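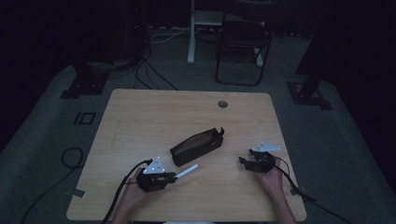 Mateck's new pose filter, and why I'm not sold yet

Release 2 of the Mateck tracking package claims smoother gripper paths from the marker plates. Smoother, sure. Vilja Rissanen ran 632 pencil case demos through it and the plots look lovely. So does any signal once you flatten it hard enough.

My worry is the moment the jaws close, where a real jerk and a tracking glitch look much the same. The release notes offer one chart and no raw data. Leidy Quispe wants to retrain on the filtered set by April. I'd like to see 500 unfiltered runs next to it first, with the same planner settings.

Skasier Tooling Newsletter | Contact the editors | © Skasier | Back to top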